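Questions I get asked about the hand-lettered house signs

Hello! I've been painting these signs from my back room in Asstead for a good while now, and the same questions come up in nearly every email, so I've put my answers in one place. If yours is missing, just write to me.

What do I need to send you?

The exact wording, please, spelled the way you want it to appear. Copy and paste it into the notes box at checkout if you can. I once painted a lovely green sign for Ruairí Mac Suibhne and very nearly left the fada off his name, and I've been extra fussy about accents ever since. If your house name has an odd apostrophe or a capital in a strange place, tell me it's meant to be like that and I'll leave it alone.

Will I see it before you paint it?

Yes, always. I send a pencil layout by email, usually within a few days. You get two rounds of changes included. After that I charge a little for each new layout (it takes most of an evening to redraw one properly!). I don't pick up a brush until you've replied to say you're happy.

How many letters will fit?

The Gilmartin is the long narrow one and takes up to 22 characters on a single line, counting spaces. The Prita is smaller and nearly square, so it's best for a number and a short word. If you've got a very long address, have a look at the Vultow, where I can split it over three lines without it looking squashed.

What colours can I have?

Anything on the chart, and there are 66 on there at the moment. Screens do fib about colour, so if you're matching a front door I can post you painted swatches first. You can choose up to four and I don't charge for them. I can also mix to match a paint code, though I'd call it close and never perfect.

Is it all right outdoors?

It's made for it. Every sign gets three coats of outdoor varnish, including the back and the edges. Full sun will soften the reds after a few years — blues and blacks hang on much longer. A wipe with a damp cloth and a bit of washing-up liquid is all the cleaning it wants. Please don't use a pressure washer on it. Please!

How do I hang it?

There are two brass screws and wall plugs in the box, and the holes are already drilled. For pebbledash you'll want longer screws than the ones I send. If you'd sooner not drill at all, ask for the hanging version with a chain, same price.

Can I order one as a wedding present?

Of course, I do loads of them. Tell me the date you need it by and add a week for luck. June gets silly, so for summer weddings try to order before Easter. I can leave the price out of the parcel and pop in a handwritten card. Yvette Cormier had hers sent straight to the venue, which worked fine, but do warn whoever's signing for it.

Do you do big orders?

I do, up to about 100 at a time. The most I've done in one go was a set of room signs for Bernadette Foley's guest house and I enjoyed it enormously, although my wrist had other ideas. Anything over ten gets a discount, so email me for a price and don't go through the shop.

What if there's a mistake?

If it's my mistake I'll paint it again and you can keep the first one or use it for kindling. If it's a spelling you approved on the layout, I'll redo it at half price. Personalised signs can't be returned just for a change of mind, I'm afraid, but the blank ones can, within 30 days, as long as they haven't been up on a wall.

My parcel hasn't turned up!

Send me your order number and I'll chase it. Have a look in the porch and try next door first, as that's where most of them are hiding.

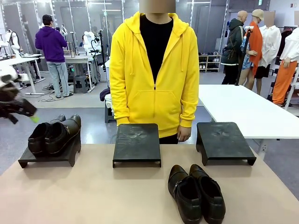 If the box arrives bashed in, keep all the packaging and send me a couple of photos before you throw anything out, as the courier won't pay up without them. I'll get started on a new one while they make up their minds.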